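Bramance Robotics Club: Recording Demonstrations with the Hand-Held Grippers

Print this page | E-mail this page

Prepared by Siobhán Hennessy for new club members. Read all steps before your first session. Sessions run in pairs: one member records, the other keeps the log.

Step 1. Check the gripper

Close the fingers fully and look at the gap from the palm side. The two black pads should meet at the tip. Wipe the inner surfaces with a dry cloth. Report a torn rim in the log and take another unit.
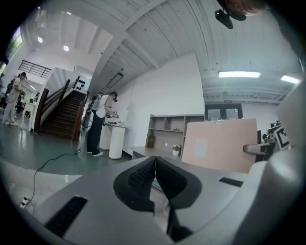

Gripper fingers closed at the tip, with a second gripper in use at the table behind.

Step 2. Set the table

Place the objects listed on the task card and nothing else. Keep power cables away from where you will stand. For the shelf task, the box starts closed in front of the shelf unit.

Step 3. Start a session

Open Dristesum on the club laptop and enter your member number and the task code. Session folders are numbered in sequence; the March set ended at 374, so do not reuse anything at or below that. Each session needs almost 700 MB of free disk space.

Step 4. Take the start position

Hold one gripper in each hand over the near side of the desk, jaws forward. Keep the marker cubes uncovered by sleeves or fingers. The box should lie between the two grippers. Hold still for 2 seconds, then begin.
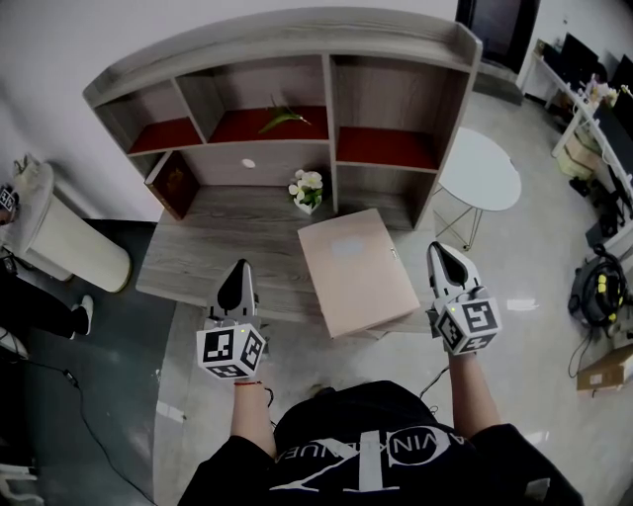

Step 5. Record

Move at half your normal speed. If you drop an object, stop, mark the take as failed and reset the table. Do 16 takes, then change places with your partner.

Step 6. Close out

Copy the session folder to the Bezerra drive and sign the log. Failed takes are kept, so do not delete them.

Print this page | E-mail this page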